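Notebook, October. Wrist view vs. overhead view for the two-arm handoff

Left wrist camera, right arm moving in over the green mat:

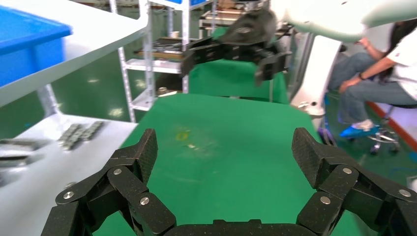
What I wanted to know

Does the policy get enough out of the wrist cameras alone to do the handoff, or does it still need the overhead one? Uldis Lill has been saying for weeks that the overhead view is a crutch. I bet against him. I now owe him lunch, and I'm delighted about it, because this is the most fun result we've had since the Resent code started training without falling over!

Setup

Same 3000 demos for both models. Model A gets overhead plus two wrist views. Model B gets the two wrist views and joint positions, nothing else. Same network, same learning rate, same seed. I stopped both at 800 epochs even though A was still creeping down a little in validation loss (noted in case somebody wants to rerun it longer).

Left arm holds, right arm receives. Small metal parts. Start positions drawn from the list in the Nirunell folder, so both models saw the same starts in the same order.

What came out

B is as good as A on the easy starts and better on the hard ones, the ones where the arms come in close together. I watched the replays twice before I believed it. A waits. It brings the receiving gripper in, stops short, wobbles, and on the bad tries it closes too early. B just comes in and closes. You can see the other gripper get big in the left wrist view and then the fingers start moving, nearly the same number of steps later each time.

My guess is that from overhead the two grippers cover each other exactly when it matters, and A has learned to trust that picture anyway. From the wrist, the other gripper sits right in the gap between our own fingers, and its size tells you a lot about how far off it is. Blurry, sure, when it moves. I had worried about the blur and tried to sharpen it in preprocessing last month. Took that out again for this run and it made no difference that I can find.

The masking check

Uldis asked whether B was reading the background (shelf, bin, chair, whoever happens to be sitting there) to work out where the arm is. Good question. I took the 1515 validation clips and grayed out everything above the far edge of the mat except the other arm. Action error went up a hair. Then I grayed out the other arm and left the background alone, and error went through the roof. So it's looking at the arm. Lovely clean split, I nearly ran down the hall.

Caveat: the masks came from the D'Souza script, which loses the white arm segment against white things behind it. I fixed the worst ones by hand but didn't go through all of them.

Things that went wrong

2 runs thrown out, both my fault. In one I had the left and right wrist streams swapped in the config (the model still tried, bless it). In the other the exposure was on auto and the mat went nearly white halfway through. Exposure is locked now. Please leave it locked.

Glare on the mat still moves with the wrist. B doesn't seem to care. A I'm less sure of.

Next

- Rerun B with only the left wrist view. I expect it to fail, but I expected that last time too.
- Different mat color. Everything so far is on green, and I'd like to know before we write any of this up.
- Redo the masks properly on the hard starts.
- Try the run called Never (the one with the random camera dropout) with B's inputs. Uldis has the config, ask him for the later version, the first one has the wrong crop.

Checkpoints for A and B are in the shared folder under this entry's name. Replays too, and do watch the close-in ones side by side, they're great.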